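Plandari renters told to measure their own desks

13 March 2018

Tenants of the Plandari office block have been asked to measure their own furniture, after the building's owner, Nautiyal, admitted it had lost the list of what it bought.

The list, drawn up in October, covered 1,889 pieces of furniture spread over 2 buildings. It was kept in a spreadsheet, and the spreadsheet was kept on a laptop, and the laptop has been replaced. Nautiyal says it is confident the furniture still exists. 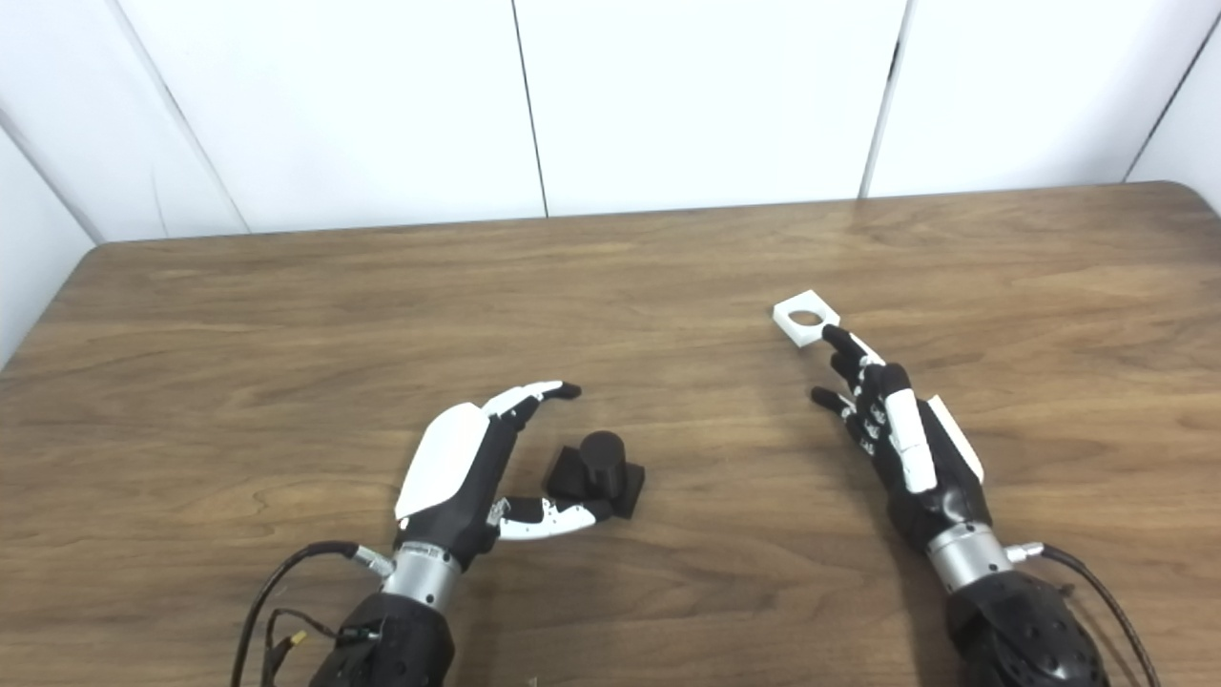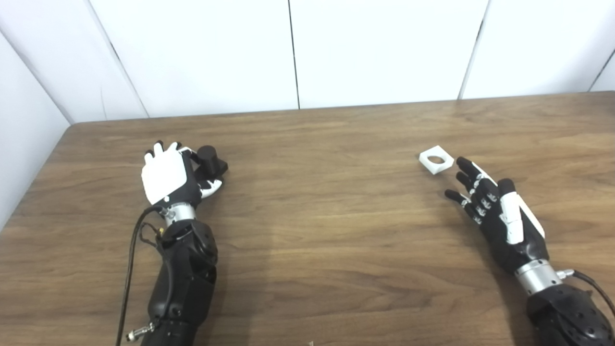 Tenants have until the end of the month to fill in a form giving the length, width and height of every desk, table and shelf they use. The form has 299 boxes. Anyone who needs more may ask for a second form, though not by email, as the mailbox is full.

The reason for the hurry is a new insurance policy with Pemeo, which wants to know what it is insuring – a request Nautiyal's letter calls "unexpected." Items left off the form will not be covered, and items worth less than $1,000 will not be covered either, a rule that seems likely to spare the insurer most of the building.

Tape measures can be borrowed from the front desk. There is one, and at press time it was out.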